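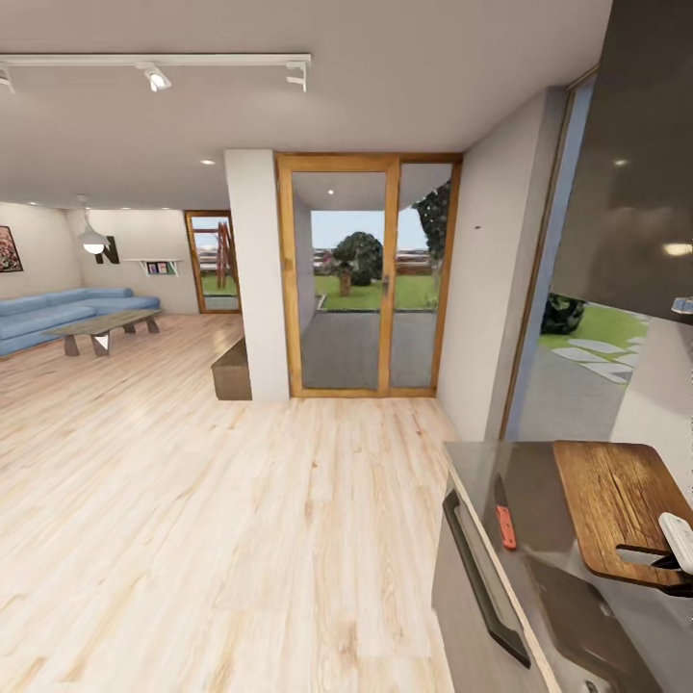
Setting up the board-to-sink task in the Numeo simulated kitchen

This procedure applies to the single-arm Verkusar cell, January 2025 release. It is to be completed before any scored run and again after a change of gripper model.

1. Load the kitchen from the scene list and enter seed 1312. Wait for the physics to settle before enabling the arm.

2. Open the gripper panel and set the closing force to 16. A lower value lets the board rotate in the fingers during the carry.

3. Jog the arm to the counter and close the gripper on the near corner of the cutting board. Raise that end first. Keep the path clear of the knife.
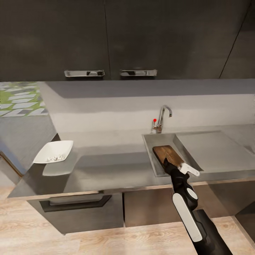 4. Lower the board into the basin at speed 7 or less. The faucet is a fixed collision body, and contact with it ends the run.

5. Hold the pose for nine seconds, then open the gripper and return the arm to home.

If the arm stops with a joint limit warning, move the base back from the counter and repeat from step 3. Do not widen the joint limits.

Save the log under the operator's name. Changes to the settings in this procedure must be approved by Oksana Kravchuk.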